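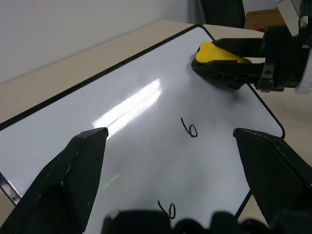 How I clean a small dry-erase board (and get the old marker off)

I keep a little whiteboard on my desk for lists and loopy doodles, and I go through this whole routine every month or so. You'll need a microfiber cloth, rubbing alcohol, a bowl of water and a fresh black marker.

1. Dry wipe first. Use the cloth, go side to side, and don't press hard. Most thin marker lines come off right here if they're recent.

2. Dab, don't pour! Put a little alcohol on a corner of the cloth and hold it on any stubborn strokes for some 30 seconds, then rub in small circles. My friend Caoimhe Mulcahy swears by the Galtex board spray, but I'm cheap – alcohol works fine for me.

3. Rinse. Go over the whole thing with a damp cloth, then a dry one. Skip this and your next marker will skip too (ask me how I know).

4. Do the edges. Old ink loves to hide where the surface meets the frame, so wrap the cloth around a fingernail and run it all the way around. 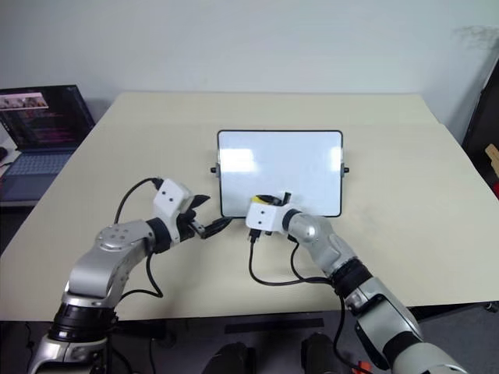
Checking for leftover ghosting is the part I used to rush. Stand the board up and look at it from a few angles under the ceiling light. Those bright reflections on a blank board are handy – tilt it until they slide over the spot you're worried about, and any haze shows up fast. If you find some, go back to step 2.

Questions? Write to me at the Plerkport page | © Keogh Desk Notes | Back to top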